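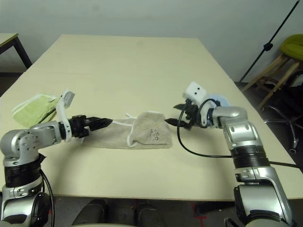
A beige towel on the long table.

The Clock from Trimodska

The clock had stopped in January, at twenty past four, and for a good many weeks Etenesh Tufa went on reading it as if it hadn't. She would look up from the sink and think, well, plenty of time yet, and then miss the bus. Her mother had carried that clock out of Trimodska wrapped in a winter coat, with a loaf of bread on either side to keep it from knocking, and it had hung in four kitchens since then and had never been what you would call accurate. It ran fast in summer and slow when there was snow on the ground. Still, it ran.

Her son offered to buy her a new one, a nice big one with numbers you could see from the hall, and she thanked him and changed the subject to his teeth.

What finally got her moving was the quiet. She hadn't noticed the ticking in years, and now she noticed the lack of it all day long, the way your tongue keeps going back to the place where a filling used to be. So one Saturday she took the clock down, dusted the pale circle it had left on the wall, and put it in her shopping bag between two cushions (she had no bread in the house that was firm enough).

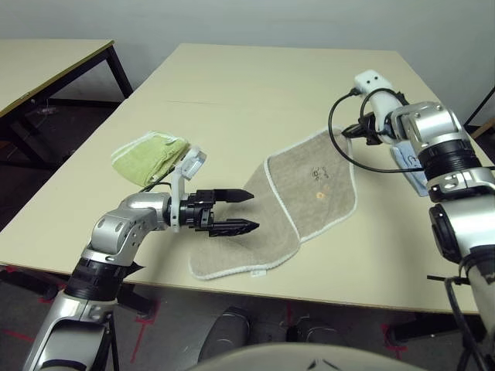 The bus to Tikov was late and then it was full, and she rode the whole way with the bag on her knees and a stranger's umbrella against her shin. A little boy across the aisle asked what was in there. She told him it was a clock that had crossed three borders, and he wanted to know if it had needed a ticket, and they talked about that until his stop.

Katsaros had the repair shop behind the fish market, up a flight of stairs so narrow that she had to go sideways with the bag held out in front of her. He was an old man with a magnifying glass pushed up on his forehead, and he took the back off the clock and looked inside for such a long time that she began reading the calendar on his wall, and then the price list, and then the calendar again.

"Somebody's been in here before me," he said at last. "There's a spring from a different clock altogether. It's a bad fit. It must have been wrong from the first day."

"That would be my father," said Etenesh.
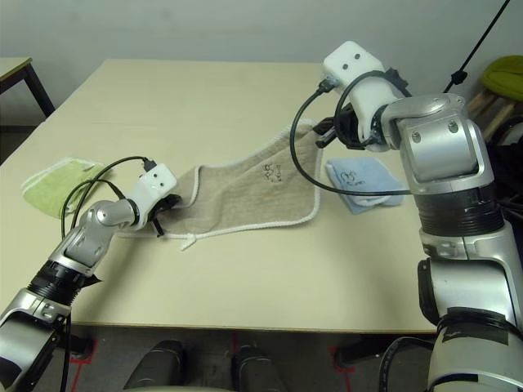 "Where would you find the right spring for a clock like this?"

"In Flinport. There's a man there with drawers full of them, and I can write to him tonight."

She thought it over. Outside, the gulls were making a terrible fuss about something, and the kettle on his little stove had started to mutter. With the right spring, he told her, it would keep time to the minute, summer and winter. She pictured it – her mother's clock, correct at last, after all those late suppers and early Easters.

"Could you mend the one that's in it?" she asked.

Katsaros pulled the magnifying glass down and had another look. He said he could. He said it would be a crime against his trade, and that it would take him until Thursday's supper if she didn't hurry him, and would she like some tea.

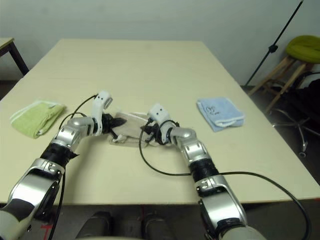
A pale plastic bag on the same long table.

She had two cups. Then she walked back down to the bus with the cushions under her arm, and when she got home she boiled an egg and counted the minutes out loud, a little too fast.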